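What Is a Logo, and Who Makes It?

By Andri Egger

Look at your shoes, your cereal box or the side of a bus. You will probably find a small sign or a name in special letters on each one. That sign is called a logo. A logo tells you who made something or who runs it.

A logo is one part of a bigger job called branding. Branding means choosing how a company, a school or a town will look and sound, so that people can tell it apart from others. The people who do this work are graphic designers.

Where did logos come from?

People have marked their things for a very long time. Farmers burned marks into the skin of their cattle. The word "brand" comes from an old word for burning. Potters pressed small signs into the bottom of their pots before the clay went hard. Bakers marked their loaves. Many people could not read, so a simple picture worked better than a name.

How does a designer start?

Designers start by asking questions. Suppose a bakery called Gindine wants a new logo. The designer will ask what it sells, who shops there, and where the logo will go. It might have to fit on a paper bag, a van and a tiny sticker.

Then comes drawing. Most designers begin with a pencil. For the Gindine logo, the designer filled 54 pages with sketches. Most of them were never used. Two were picked out and drawn again on a computer, and the bakery chose one of them.

Shapes

Simple shapes are easy to remember. A circle has no corners, so many people find it soft and friendly. A square looks steady. A triangle points somewhere, so it can seem quick or sharp. Try drawing the same animal three times, once from each shape. You will get three very different animals. 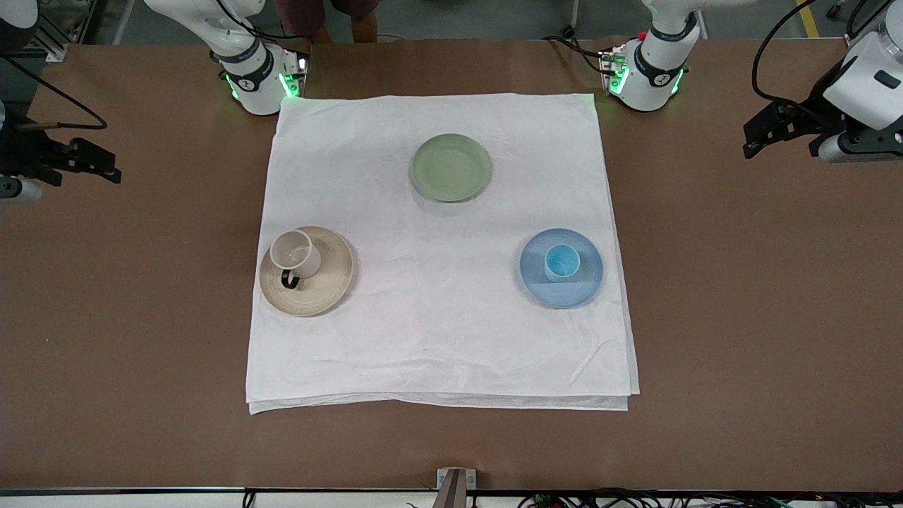
Round shapes on a square cloth: a green plate, and a beige plate with a white mug on it.

Colors

Most brands use only a few colors. Bright red is easy to spot from far away. Pale green and beige are quieter. Colors do not mean the same thing everywhere, though. White is worn at weddings in some countries and at funerals in others, so designers have to find out who will see their work.

A good logo should also work in plain black. A newspaper or a rubber stamp may have only one color of ink.

Letters

A set of letters drawn in one style is called a typeface. Some typefaces have little feet at the ends of the lines. These feet are called serifs. Letters without feet are called sans serif, and "sans" is the French word for "without."

When the library in Dornach got a new sign, the designers drew their own typeface and named it Hirum. It has 170 characters. That sounds like a lot for an alphabet of 26 letters, but they also needed capitals, numbers, commas, question marks and letters with accents.

Testing

Before a logo is finished, it has to be tested. Designers print it very small and very large. They look at it from across the room. They turn it upside down to see if it looks like something else by mistake. Tagle, a company that makes kites, showed its new logo to 400 people last November. Many of them thought the kite was a fish. The designers made the tail longer and tried again.

Try it yourself

You need paper, a pencil and one colored marker.

1. Pick something that needs a logo. It could be your family, your soccer team or your pet.
2. Write down three words that describe it.
3. Fill a page with small, quick sketches.
4. Choose your favorite and draw it again, bigger and neater.
5. Draw it once more, as small as your thumbnail. If you can't tell what it is, take something out.
6. Show it to a friend and ask what they see. Don't tell them first.

Words to know

Brand: the look, name and style that people connect with a company or group.
Logo: a sign or name drawn in a special way.
Serif: a small foot at the end of a line in a letter.
Sketch: a quick drawing used for trying out ideas.
Typeface: a set of letters drawn in one style.

Page updated 6/24/26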